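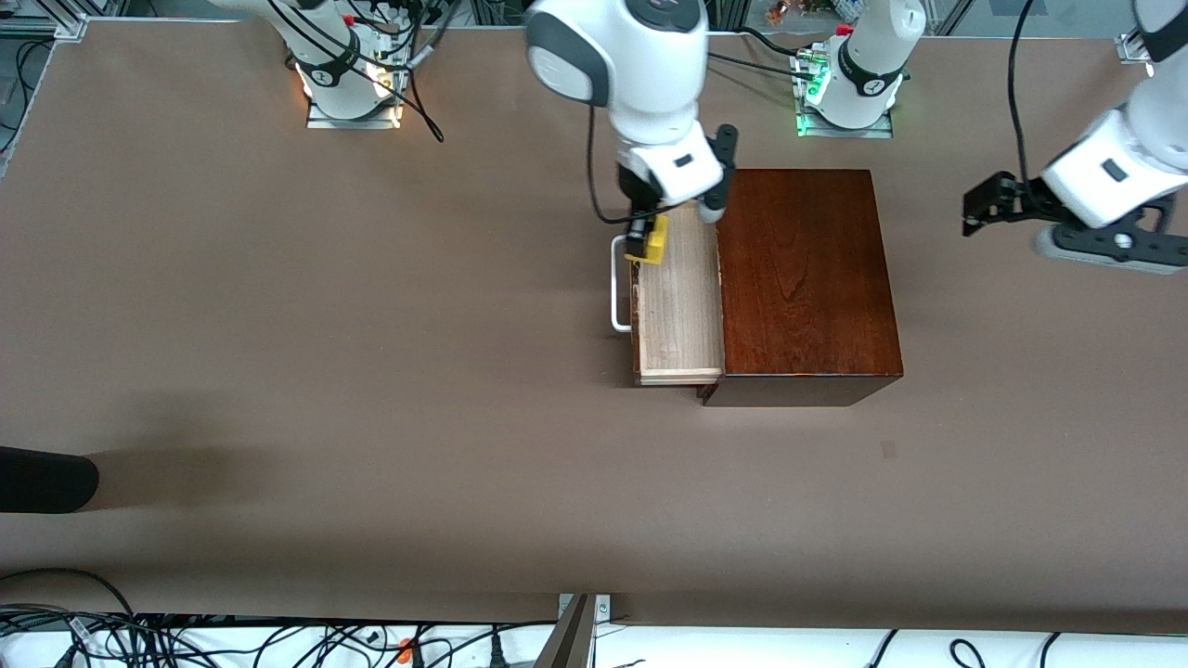
Right arm at the drawer handle, left arm parked off to the side.

Nunoreo Community Help > Bench Cells > Setup and Maintenance

Right arm drifts off the drawer handle over a long run

drawerduty
Posted May 1, 2023

Hi all, I look after a two-arm cell that does one thing all day, which is open and close a drawer in a little wooden cabinet. Both arms are bolted at the back of the table and reach toward the front, and the controller is a Prundano running the stock Wuvano software (version 4, no add-ons).

So my problem is that the right arm grabs the handle beautifully in the morning and then gets worse. By cycle 300 or so it's closing on one corner of the handle, and a little later it throws fault 708 and stops. I restart, re-teach the handle point, and off we go again until the next time. The handle is a thin bar type, so there isn't much to forgive a bad approach. I've swapped the yellow fingertip pad once already and it made no difference at all.

What I've tried so far: checked the base bolts on both arms, slowed the approach way down, re-zeroed the right arm twice. I also ran the left arm by itself for a whole afternoon and it was fine, but it doesn't pull on anything so I don't know how much that proves.
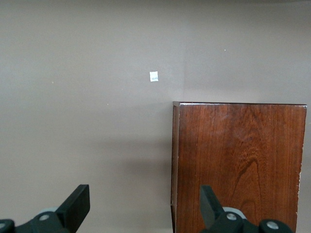 My daily check is pretty basic. I send the arm to a saved pose, grab one picture from the wrist camera, and compare it with the one I saved back in February when everything worked. I mostly go by the little white square, plus whatever I can see of the cabinet edge on the right. The square lands where it should almost every time! The cabinet edge is the part I can't make sense of, because some days it's a hair over from where it was. Is my camera loose? Is it the arm? I would really rather not take the wrist apart if I don't have to, the last time took me most of a day and I had a screw left over.

grippy_mcgrip

I think you already have your answer and it's in your own check. If the camera or the arm was off, the white square would move too. It isn't moving, so the arm is going where you tell it. Your cabinet is walking.

Think about it, every cycle you're yanking a drawer out and shoving it back, always along the same line. A glossy wood box on a smooth table is going to creep a tiny bit each time. You'd never notice it in one cycle. I had the same thing with a toolbox on our Rengifo cell and I went after the encoder for a week (I even ordered a new one) before I put a pencil mark on the table next to the box. Next morning the mark and the box had parted company.

So do this first. Put painter's tape on the table along two sides of the cabinet, tight up against it, and run it until it faults. Look at the tape. If there's a gap or the box has ridden up on it, fix the cabinet down and leave the wrist alone. I used a strip of rubber shelf liner underneath and two stop blocks screwed to the table, one at each end of the direction of travel. The liner by itself wasn't enough.

Then re-teach the handle point once and save a new reference picture, otherwise you'll be comparing to the February one forever and confusing yourself.

One more thing, wax the drawer runners. Plain candle is fine. The less it drags the less the box gets pulled around.

nightshift_nell

Replace the gripper. Ours did this and a new one fixed it.

cablesnake

I agree with the tape test, do that. But while you're in there please look at your cables too. The one on the right wrist hangs in a loop down the side of the hand, and with a loop like that I'd want to watch it through one full pull with the speed turned down. If it comes tight or catches on anything at the far end of the stroke, it can tug the hand over just enough to put you on the corner of a thin handle. Mine only caught when the drawer was nearly all the way out, so I missed it the first three times I looked.

I'd also check that the finger pads are seated square and the finger screws are snug. Snug, not gorilla tight, they go into plastic on some of the older hands and you will strip them. I go over mine every 72 hours of run time and put a dab of paint pen across the screw head and the finger so I can see if one has turned.

drawerduty

Tape is down on two sides and it's running now. I'll look at that wrist cable at lunch when I can slow everything down.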